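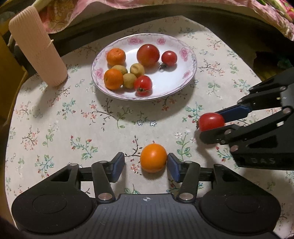

Chapter 4
Fruit, Vegetable or Both? How We Sort the Things We Eat

If you've ever helped unpack the groceries, you've already done the work of this chapter without knowing it. The carrots went in the crisper, the mandarins went in the bowl, and somebody (there is one in every family!) wanted to argue over where the tomatoes belonged. I grew up with that argument, and I'm still rather fond of it.

To a botanist, a fruit is the ripened ovary of a flowering plant, usually with the seeds tucked inside. By that rule cucumbers, pumpkins and capsicums are all fruits, whatever colour they are and however you like them cooked. A cook sorts by flavour instead, and puts the sweet things on one side and the savoury things on the other. 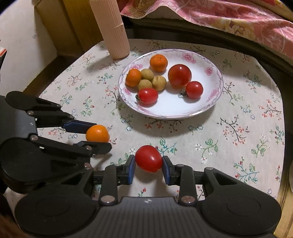 Figure 4.1 Mandarin and tomato: both are fruits to a botanist.

In Section 4.2 we'll visit the market at Estbridge, where the grower Hok-lam Shih labels 25 kinds of produce for customers who favour both systems, and sometimes a third of their own. Before you read on, jot down everything you ate yesterday that grew on a plant, and keep your list handy for Activity 4A.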